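O robô que treina no sonho

Confesso que cheguei ao laboratório da Olturano esperando barulho de motor. Encontrei Bit-na Oh de meias, tomando chá diante de dois monitores — e o robô, o de verdade, desligado num canto. "Ele só trabalha depois do almoço", ela me disse, rindo.

O método se chama Bemow, e a ideia me conquistou na hora! Em vez de ensinar a garra num único mundo simulado, a equipe sorteia um mundo novo a cada tentativa: muda a luz, a cor da superfície, o grão da textura, o ângulo das sombras. Foram 2696 mundos na primeira rodada, em 23 horas de cálculo. A garra aprende a desconfiar do que vê (eu também desconfiaria).

Houshang Hosseinzadeh, que escreveu boa parte do código, implica mesmo é com as sombras. Uma política antiga tentava pegar a própria sombra como se fosse objeto, e ele passou sete semanas atrás disso. 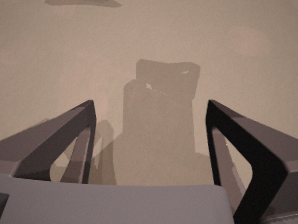 Perguntei se não dava para simplesmente apagar as sombras da simulação. Dava, e eles tentaram: no robô físico, só 54 por cento das pegadas deram certo. Com as sombras sorteadas, o número subiu, mas Bit-na não quis me dizer quanto antes de repetir os testes, em novembro. Insisti — ela me serviu mais chá.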